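Route Attendant, Ondari Path Network (2 openings)

Posted in January by Nikola Zalewska, Site Operations

Stotora runs the grounds and path service at the Bralden campus. We are hiring two route attendants to work alongside our automated patrol carts, which travel the paved paths between the main buildings and the outer lots. The positions are full time, on site, and open to people with no technical background.

What the work used to be

Until last spring, path checks at Bralden were done on foot or by utility truck. Each attendant walked a fixed loop twice per shift, wrote down what they found on a paper sheet, and turned the sheet in at the end of the day. Fallen branches, damaged pavement and overgrown edges were often reported hours after they were first seen.

The carts now do the routine passes. They drive the same loops at walking speed and send pictures back to the desk in the Říha building. An attendant reviews what comes in, decides what needs attention, and goes out to deal with it.

What the work is now

You will spend half of a normal shift at the desk and half outdoors. Desk time means going through flagged pictures, marking each one as clear or needing a visit, and writing short notes for the next shift. Many flags are false. Under trees, a patch of sun on asphalt can be marked as standing water, paint or a hole, and the software is slow to learn the difference. The wooded paths produce more of these flags than the rest of the site put together, and sorting them is a large part of the job from May through September.
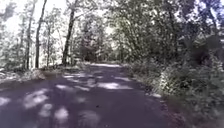
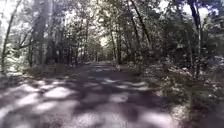 Tree shade and patches of sun on a paved path through the woods.

Outdoor time means clearing leaf litter from path edges, cutting back brush, moving branches, and recovering a cart that has stopped. A stopped cart weighs 70 pounds and is moved by two people using the lifting straps. You will also clean lenses, swap batteries and check tires. We teach all of this.

What has changed for the crew

Applicants ask about this, so we will answer it in the ad. No attendant was laid off when the carts came in. There were four attendants before and there are four positions now, two of which are vacant after one retirement and one transfer. The job has less walking and more screen time. Some people on the crew prefer it and some miss the loops. Attendants now have the authority to pull a cart off a route without asking a supervisor first, and they are expected to use it.

The pictures are used to inspect paths. They are not used to track or rate attendants, and this is written into the site agreement. A copy is available on request before you accept an offer.

Requirements

- High school diploma or equivalent
- Valid driver's license
- Able to work outdoors in all seasons and on uneven ground
- Able to lift 47 pounds alone
- Comfortable reading a screen for up to two hours at a time, with breaks
- Able to write a clear note that someone else can act on

Helpful but not required: grounds or landscaping work, night shift experience, any work with battery equipment.

Hours and training

Shifts start at 6:00 a.m. or 2:00 p.m. and rotate every two weeks. Training lasts four weeks and is paid at the full rate. The first two weeks are outdoors with an experienced attendant, on foot, so that you know the routes before you judge pictures of them. The last two are split between the desk and the cart shed.

Boots, gloves and rain gear are provided. Health coverage begins on the first day of the second month.

How to apply

Send a resume or a one-page letter listing your past jobs to Kanchan Lodhi in the Stotora hiring office. A cover letter is not needed. Tell us which start time you would prefer if you have a preference. Interviews are held on site and include a walk along one of the routes, so wear shoes you can walk in.

2 comments | 47 shares

Related openings
Battery Shed Technician, Bralden
Evening Desk Lead, Říha Building
Seasonal Grounds Crew, Outer Lots
Equipment Driver, Stotora North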